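Jaro Grasp Planner

Grasp planning and session tooling for two-finger grippers, by Osmont

Jaro began as a small script for choosing where to close two fingers on something round, and it has grown a good deal since then. Today it takes you from a folder of hand-held gripper recordings all the way to a grasp plan your arm controller can run, and we've tried hard to make the whole trip pleasant. If you have ever spent an afternoon lining up gripper widths with video by hand (we have, many times over!), we think you'll feel at home.

Produce is where most people start. Everything is a slightly different size, the skins mark easily, and round things love to roll. A good session has two people working at one table, with big and little pieces mixed together, so the planner sees both a wide grip and a narrow approach.
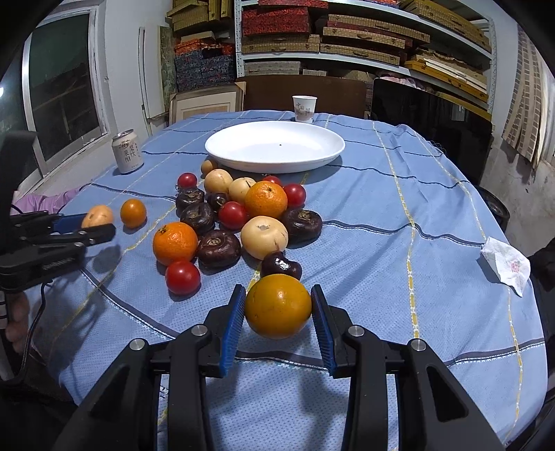 What the planner does

Jaro reads each recording and suggests a closing width, an approach angle and a stopping point for every pick. A large orange and a small potato want very different things from the same pair of fingers, and you can set limits for each class of object or let the planner work them out from your sessions. Every suggestion shows up next to the moment it came from, so when something looks odd you can go straight back and see why.

Crowded tables get their own mode. Turn on Neighbor Check and Jaro will look at the space on both sides of the target before it picks an approach, and it will happily wait on a piece in the middle until an outer one has been moved. You can also draw a drop area by hand, such as a plate or a tray, and drag it later if you change your mind.

What you get

Planner desktop app for Linux and Windows
Panicker, our labeling tool, with keyboard shortcuts you can change
Loson export plug-in for arm controllers
16 ready-made object profiles, from cherry tomato to melon
Five seats per license, and you may move them between people as often as you like

What you'll need

A computer with a recent graphics card, 16 GB of memory and a bit of patience on the first import, which builds an index of everything you have. Our own test set of 473 recordings lives on an ordinary office machine. You'll also want your gripper's width readings saved along with the video. If yours come as a separate file, Panicker can match them up by time.

Working with patterned tables

Stripes and grids used to give our edge finder a hard time, and several of you wrote in to tell us so. The current version learns the cloth first and sets it aside before it looks for fruit, and it treats the shadow of the gripper as its own layer. Please do leave a little open cloth between the fingers at the start of a recording.
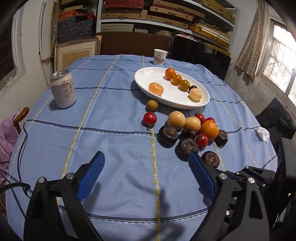
OSMONT WORKSHOP, 11 Aug 2022

Version 5 is ready to download, and it's free for everyone with a current license. Mohit Bhatt rewrote the approach search, so long sessions open much faster and you can keep labeling while a plan is being worked out. Marcelle Texier has gone through the object profiles one by one and added separate settings for pale and dark tomatoes, which the old version liked to lump together. We also closed 335 tickets, some of them embarrassingly old. Your saved sessions will open as they are, but please export your custom limits before you update, as the file has moved to a new folder.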